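Gripper cable pulls tight after tool change – how much slack is correct?
Posted by Lucero Paucar, 06/09/2025

Our Salem cell was returned to service in December with a new gripper. Since then the cable has been replaced twice, after 12 and 13 weeks. Please advise on routing and on the inspection interval.
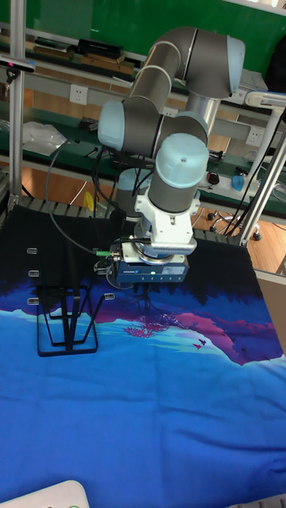 Normand Li
Cable wear at the wrist is usually a matter of bend radius and seldom of cable quality. Turn the wrist slowly through its full range with the program stopped and watch the connector. A plug that enters the side of the flange, as the green-tipped one does, should carry no side load at any angle. Keep the loop to the left and secure it on the link – never on the gripper body. Record the cycle count at each inspection. Ours is set at 1,054 cycles.

Stendance
Agree with the above. Also check the teach file, as ours had the wrist turning the long way round at point 27.

Nudlow
Same problem here, no fix yet. Following.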